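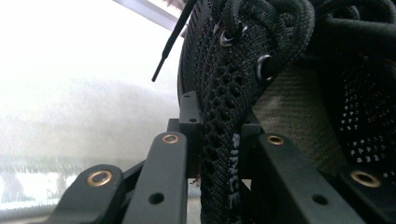
Ticket 1348: Returns portal does not issue labels for footwear orders

Service: Stostlow online returns
Reported by: Customer Services
Assigned to: Web Support
Priority: High
Status: Resolved, under observation

Summary

Customers returning footwear through the Stostlow website are unable to obtain a postage label. The form accepts the order number and postcode, shows the items in the order and allows a reason to be chosen. On pressing Continue, the customer is sent back to the first page with no message. Returns of clothing, bags and accessories are not affected.

Impact

Customer Services has been issuing labels by hand through the Brelix carrier account. Each label must be entered twice, once in Brelix and once in the order record, and waiting times on the telephone line have lengthened. Customers whose return period ends while this ticket is open are to be given an extension on request.

Steps to reproduce

1. Open the returns page and enter an order number containing at least one pair of shoes.
2. Select the shoes and choose any reason from the list.
3. Press Continue.
4. The page reloads at step one. No label is created and no email is sent.

Log

09:10 Ticket opened by Customer Services. Fault confirmed on the public site in two browsers. Not confirmed on the test site, where footwear returns complete as expected.

09:35 Carrier status page checked. Brelix reports no interruption. A label requested directly from the carrier account was issued without delay. The carrier connection is therefore not considered the cause.

10:20 Server records examined. Each failed attempt is logged with code 863, "parcel weight missing or out of range". The code is passed back by the carrier but the returns form has no wording for it, and the customer sees nothing.

10:50 Product records compared. Clothing lines hold a weight in grams. Footwear lines hold no value in the weight field. Last week's export shows that the values were present at that time.

11:30 Query raised with the Stock Data team regarding the Trolden import, which updates product records overnight.

13:15 Reply received from Stock Data. The supplier file for footwear now gives the weight per pair in a new column headed "Pair weight". The former column remains in the file but is blank. The Trolden import read the blank column and overwrote the stored weights. The test site was not affected as it does not receive the overnight file.

14:00 Temporary measure agreed. Weights to be restored from last week's export and the overnight import suspended for footwear only. Prices and stock levels for footwear will be updated by hand until further notice.

14:40 Weights restored. Three footwear returns submitted on the public site and labels received for all three. Customer Services informed that manual labels may cease.

15:25 Customer Services reports one further failure, on an order for shoes and a belt. The record for the shoes was found to be a discontinued line not included in the export. Weight entered by hand from the packing sheet. Return completed on the second attempt.

16:10 Import settings amended to read the new column and to leave the stored value unchanged where the incoming value is blank. Change tested against a copy of the supplier file containing 40 lines. All weights read correctly.

Outstanding actions

Web Support to add a message to the returns form for code 863, directing the customer to the telephone line.

Stock Data to supply a list of discontinued footwear still within its return period, with weights.

Stock Data to ask the supplier for notice of changes to the layout of the file. The Hnatiuk warehouse receives the same file and should be told of the new column.

Customer Services to check that labels issued by hand have not been charged twice.

Closure

The overnight import for footwear may be resumed once the list of discontinued lines has been received. This ticket will remain under observation for 30 days and will then close automatically. Any recurrence should be added to this ticket and not raised as a new one.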